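The case for a boring simulator

Guvatine is a shared workshop on the second floor of an old printing building. It has a lathe, two laser cutters, a wall of hand tools and, in the back corner, a six-foot bench that has belonged to the robot arm group for three years. I have been in that group from the start. I write most of the simulation code and a smaller share of the control code, and I want to argue for something that sounds obvious and is rarely done: a home or shop robot project should spend more of its time in simulation than its members would like, and the simulation should be uglier and less faithful than its members would like.

Our arm is called Adora. The controller software is called Sirer. Neither name means anything. Adora is a single arm with a parallel-jaw gripper, and its assigned job is to pick up small upright objects from a counter and put them somewhere else on the same counter. Salt and pepper shakers are the standard case. A shaker is a good test object. It is narrow and tips easily, and most shapes narrow toward the cap, so a grasp taken too high slides off as the jaws close.

The argument against simulation is familiar to anyone who has built hardware with other people. Physical time is why everyone joined. You get a bench, a power supply and an emergency stop, and you want to see the thing move. A simulated grasp proves nothing about friction on a real cap, cable drag, gearbox backlash or the sag in a long link at full extension. All of this is correct. I have lost evenings to backlash that no physics engine would have shown me. Rajeshwari Kartha, who built our wrist and rebuilt it twice, holds the view that an hour at the bench teaches more than a night of simulated runs, and for the wrist she is right.

For the rest of the system I think she is wrong, and the numbers from our own log are my reason. Through August we recorded 579 faults across simulated and physical runs. I sorted them by the part of the system at fault. The largest group by a wide margin was plain software: a frame transform applied in the wrong order, a stale pose used after the target list changed, a planner timeout treated as success. There were 71 faults that could only have been found on hardware. Everything else could have been found, and mostly was found, with no motor powered.

The economics follow from that. A physical run on our bench takes two people, one at the keyboard and one at the stop button, plus the reset. Bench access is limited to the evening block, from 7 p.m. until the building closes. A simulated run takes no people. We queue 240 of them before going home and read the failures the next day. If a bug can be found in either place, finding it at the bench is a waste of the only resource we can't buy more of.

That much is a scheduling argument, and most people in the group now accept it. The harder argument is about what to put in the simulator.

When we started, the simulated world was a copy of the bench. Somebody measured the bench top, modeled the vise, matched the wall color and put the shakers on their usual marks. It took weeks. The result was attractive and nearly useless. The detector learned that white cylinders occur on a plain tan surface in a known region. The planner never met an obstacle taller than a mug. Success was close to perfect, and when we moved the physical arm two feet down the bench to make room for a drill press, it fell apart.

The second version threw that away. We wrote a scene generator called Nadar which takes a room, a counter, a target and a handful of other assets and puts them together with very few rules. The rules are these: the target must be reachable, at least one feasible grasp must exist, and nothing may start in interpenetration with the target. There is no rule about what belongs in a kitchen. The asset library came from whatever free models had clean enough meshes, so it includes crockery, fruit, small appliances and a number of animals.

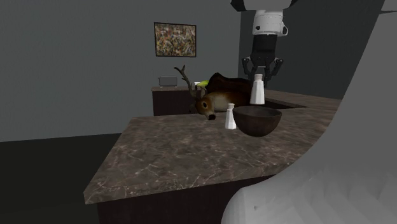
The first objection to Nadar was that it spends compute on situations that will never happen. I take the objection seriously, and my reply is that the situation as a whole is the wrong unit. The planner does not know what a deer is. It receives a target pose, a set of collision shapes and a limit on joint velocity. Antlers, to the planner, are thin branching geometry standing clear of a larger body. Our real bench produces thin branching geometry constantly, in the form of cable bundles, a desk lamp with an articulated neck and the whisk that someone leaves in the utensil jar. Modeling each of those would be slow work. Pulling a stag from the library took no work, and it exercised the same code.

It exercised it well enough to break it. Our collision checker approximated every object with a single convex hull. For a mug or a bowl this is a tolerable lie. For an animal with antlers the hull is a huge solid that swallows most of the free space around the head, and the planner would report that no path existed to a target any child could have reached. We had seen the same report at the bench for months, intermittently, and had blamed camera noise. The cause was the lamp. Its hull covered half the work area whenever the neck was extended. Switching to a convex decomposition fixed both cases in one change. I do not believe we would have found it in the faithful copy of the bench, where the lamp had been left out as clutter.

Two shakers on one counter exposed another fault. The target was specified by class, and with a tall one and a short one both present, Sirer took whichever the detector scored higher on that cycle. Since the score varied from cycle to cycle, the arm could begin an approach to one and finish its descent over the other. On the bench we had only ever put out one shaker at a time, out of habit. The fix was to bind the target to a tracked instance at the start of the approach and to abort if the instance is lost. It is eleven lines. The habit had hidden the need for it.

The second objection is the better one. Random scenes are easy to generate and hard to reason about, and a failure rate over a random distribution is a number without a clear meaning. If Adora fails more often this month, it may be worse, or Nadar may have been changed to place obstacles closer to the target. We have had this argument more than once, and it was usually my change to Nadar that had caused it. Our practice now is to keep a frozen set of scenes that is never edited, used only for comparison, and a live set that can be as strange as anyone wants, used only for finding bugs. Numbers from the live set are not reported. I would recommend the split to any group, and I would recommend making it on the first day, before there are charts that people have become attached to.

The third objection is aesthetic. Visitors come through Guvatine on open nights, and a monitor showing the generator's output does not look like engineering. Members have asked whether we could keep a tidy kitchen scene for display. I voted against it and lost, and there is now a tidy scene with a fixed seed. It does no harm. But it has already happened once that a new member tuned grasp height on the tidy scene, since it was the one on the screen, and committed a value that failed on every bowl-adjacent target in the frozen set.

There are limits to what I am claiming. We do not simulate contact with any confidence. Once the pads touch the object, I treat the simulator as a plausible story, and the grasp force settings are tuned by hand on real objects by Rajeshwari, who keeps them in a spreadsheet I'm not allowed to edit. We do not randomize the gripper itself, and perhaps should. Lighting variation in Nadar is crude: brightness and one direction. The physical bench sits under a window, and the detector still has a bad half hour near sunset.

I would also not give this advice to someone building a first arm alone. For a first build, the joints should move on the first weekend, however badly, or the project will end up in a box. Simulation pays when there is a control stack complicated enough to be wrong in interesting ways and when bench time has to be shared.

For a group in that position, my recommendations are short. Model the robot carefully and the room carelessly. Get the link lengths, joint limits, camera mounting and gripper opening right, and check them against the hardware with a ruler. Then let everything else vary, including things that have no business on a counter. When a scene looks absurd, run it before deleting it, and if the arm fails, read the log before deciding that the scene was at fault. In our log the scene was at fault often enough to be annoying, mostly from bad meshes, and the code was at fault over 3 times as often.

We are replacing the wrist bearing again next month, so the bench will be down and all work will be in simulation until it is done. Rajeshwari has asked for the generator to include objects lying partly across the sink opening, where the depth data on the real bench is worst. I have the placement rule half written. The difficulty is in the support test, which assumes a flat surface under the whole footprint and will reject exactly the cases she wants.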